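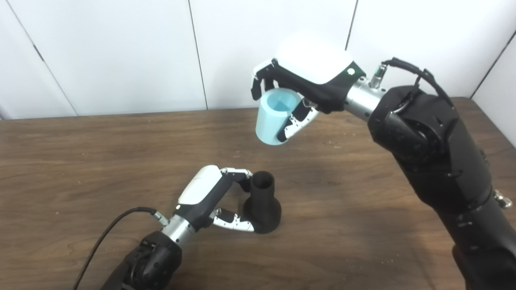

I've been promising a post about our bench rules for ages, and after the week we've had I'm finally writing the thing. Grab a coffee, it's a long one.

For anyone new to the blog, I work on the two-armed rig at Wonard, in the Galtport shop. My job is mostly tabletop handling: picking things up, putting things down, passing them from one hand to the other, pouring, stacking, the sort of stuff a four-year-old does without thinking and that keeps me employed. We've had two arms going on the same table since last winter, and going from one arm to two changed our safety habits way more than I expected. Double the arms, but a lot more than double the ways to bend something!

So these are the house rules as they stand on 15 May 2026. They're ours, they're not a standard, and they don't replace one. If you're setting up your own cell, please go read the proper documents first (ISO 10218 for industrial robots is the one everybody points at, and there's the collaborative operation material to go along with it) and do a real risk assessment with people who know your building. What I've got for you is the layer underneath, the stuff we scribbled on the whiteboard because the standard quite reasonably doesn't know what our table looks like.

## Before anybody powers anything up

We do a walkaround. Every session, even if you only stepped out for lunch. It's short:

- E-stop pressed and released, both stations, and you watch the status light change colour with your own eyes
- Cables looked at from connector to base, with a hand run along them while the arms are off
- Table cleared to just the objects on the run sheet
- Finger screws checked with the little driver on the lanyard
- Phone away, lanyard off, sleeves up

The cable one deserves a paragraph of its own. Our hands take their cable at the wrist, and there has to be enough slack in the loop for the wrist to go all the way round, but so little that it can't drape over the other arm's elbow. We argued about that loop for a whole month. In the end I taped a piece of cord to the arm, ran the wrist through its full travel in every pose from the run sheet, marked the cord, and that became the length. Not fancy, but it's written down now, and whoever swaps a cable cuts the sleeve to the mark. Before that, everyone did it by feel and everyone's feel was different.

The finger screws are the other one people grumble about. They're tiny, there are lots of them, and they creep. A loose one shows up first as a grip that's a touch mushy, and you can waste a good afternoon fiddling with force settings before you think to pick up a screwdriver. Ask me how I know. We use the weak threadlocker, the kind you can undo again, and we dab a paint pen across the head so you can spot a turned screw from a metre away.

## The objects matter more than you'd think

When I started I figured the safety side was all about the robots. Then I watched a glass tumbler get squeezed. Nobody was hurt, everybody was behind the line, but we were picking bits out of the table edge for days and I've been a bore about props ever since.

So, rule: nothing on the bench that breaks sharp. Plain cups, simple shapes, no glass, no thin ceramic. If somebody wants to test on something breakable, it goes through a separate sign-off, with eye protection and the side screens up.

Second prop rule: nothing with liquid in it unless the sheet says liquid. We practise pours dry for ages before we let any water near the bench, and then the water comes out of a measured jug so we know how much there is to mop up.

Third: colours. We like props that stand out from the wood and from the hands. Black objects with black-jointed fingers around them are hard on the cameras and hard on the person watching too, so they go in the sets on purpose but get flagged on the sheet. A light-coloured cup is a doddle by comparison. You want both, and you want the operator to know ahead of time which one's going to make them squint.

And every prop lives in a numbered bin. We have 96 of them on the shelf now, which sounds like a lot until you try to find two that are the same height.

## One hand holds, one hand moves

This is my favourite rule, and probably the one I'd hand over to another shop if I could only hand over one.

When both hands have got something, only one of them is allowed to travel. The other one is the holding hand, and it stays where it is, object planted on the table, until the moving hand has finished and called it. Then they can trade. It slows everything down, no question. You'd get prettier video with both arms swooping about like they're conducting an orchestra. But if something goes sideways you know immediately which arm did it, and the operator's thumb is already over the right button.

The exception is a proper handover, where both hands have to be on the move near each other. For those we cut the speed right back and put a second person on the other e-stop. No second person, no handovers. I've had to say that out loud to people more senior than me, and it's awkward as heck, but the rule's only any good if it works on everybody.

Related: anything that gets lifted stays over the table. If an object gets dropped I want it to land on wood. A dropped cup bouncing across the floor makes people lunge for it, and lunging is the single worst thing you can do near an arm that's still live. We actually trained on that, dropping stuff deliberately and standing there like statues. Very silly afternoon, very useful. If it falls, it falls.

## Lights, and what they don't tell you

Our hands have small indicator lights and I've noticed new folks treating them like traffic signals. Please don't. We had a visitor put their fingers out toward a gripping hand during a pause, and when I hollered they said the light hadn't changed. The light tells you what the hand thinks about itself. It doesn't know what the arm behind it is about to do, and it sure doesn't know where you are.

The only thing that counts as "safe to reach in" at our place is both e-stops down, and the person reaching in presses one of them personally. You don't reach in on somebody else's say-so. We pinched that idea from lockout practice, where everyone working on the machine puts their own lock on, and it scales down to a bench nicely.

While I'm on lights: room lighting is on the checklist too. The white shells on the backs of the hands glare something fierce under our overheads, and if you're judging a grip through a camera the bright patch can swallow the detail. We swapped a couple of tubes for dimmer ones. It helped a bit. I still go and crouch at the end of the table when I really need to know what a thumb is doing (with the arms stopped, obviously, see above).

## Logging the boring stuff

We've logged 1,989 runs on this bench since the two-arm setup went in, and 1,169 of those were clean from start to finish. The rest have a note. Most of the notes are dull as dishwater: slipped grip, operator stopped early, wrong prop out of the bin, cable touched the forearm. Dull is what I'm after. When I sat down and sorted the notes by type, cable contact was far higher than anyone had guessed, and that's what finally got me the time to do the cord business I told you about.

We also write down every e-stop press, including the "oops, leaned on it" ones, and there's no telling-off for pressing it. I can't stress that enough. The day someone gets teased for stopping a run is the day the next person waits half a second longer. A stop costs us up to 2 minutes of re-homing. I'll take that all day long.

The sheets go into Skevum, our tracking thing, which is clunky and which I complain about constantly, but it does let you search by prop number and that has saved my bacon. If you don't have anything like it, a spiral notebook tied to the bench is fine. We ran on one for months. Get the kind with a hard cover.

## Stuff we haven't sorted out

Plenty! The line on the floor, for one. We taped it based on full reach plus a margin, but with two arms the reach is a funny shape and the line's a rectangle, so there are corners where you're miles away and one spot at the left end where I'd like more room. The folks at Chaudhry, who did our last assessment, said the same, and they're coming back in June to measure it up again with the new bases in.

I'm also not happy with how we handle tired operators. We cap the length of a session on paper, but people trade shifts and lose track, and I've been as guilty as anyone. Someone suggested a kitchen timer. I went out and bought one, and it's the shape of a tomato, and so far we've forgotten to wind it every single day.

And I still owe you a post on cleaning the fingertips -- a few of you asked after the last one. Short version: isopropyl on a lint-free cloth, check that your fingertip material can take it first, and let them dry completely before the first grip of the day. Long version when I've got the notes typed up.

If your shop has a bench rule you swear by, stick it in the comments. I'm especially keen to hear how other two-arm people do handovers with a small crew.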